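Tilside bridge talks: is anyone else following this?

borderwatcher
I sat up half the night reading the full text of the Katene accord and I am so glad I did! 91 pages, and the annexes are where the good stuff is. Both sides get joint patrols on the Tilside crossing, a shared customs shed, and a hotline between the two foreign ministries. I did not expect the hotline at all.

marlow_k
You're a lot more cheerful than I am. Bandard has signed papers like this before and then let them sit. Who pays for the patrols?

borderwatcher
Annex 3! The cost is split down the middle for the first year, then reviewed in June. It's dry reading but it's in there.

saltandpepper
Reviewed by whom, though? If it's the same joint council that couldn't agree on fishing permits, I'm with marlow.

quillfeather
I grew up a short drive from that bridge and I can't tell you how much a working crossing would mean (my aunt used to go the long way, through the hills, just to sell honey). 200 trucks a day is what the accord allows. Even half that would wake the whole valley up.

marlow_k
Fair enough on the trade side. My worry is the troops. The text says they pull back 20 kilometers but gives no date, and a pullback with no date is a wish.

borderwatcher
It says "upon ratification," so there is a trigger, and the Bandard parliament votes before the summer break. I'd love a firm date too, I just think this is the best draft we've seen in years.

saltandpepper
Ratification got stuck last time for exactly this kind of thing. Mima Radio had a good hour on it this morning, with callers from both banks. Worth finding the replay. 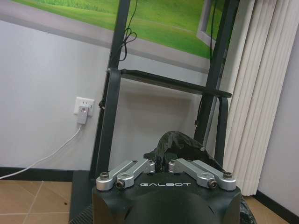

GALBOT lettering on the black housing

quillfeather
Listening to the replay now, the second caller is wonderful! She wants a market on the bridge itself.

marlow_k
A market on a military crossing. Good luck to her. I still say no date, no deal.

borderwatcher
I'll post my notes on the other annexes tonight, the river clauses are fascinating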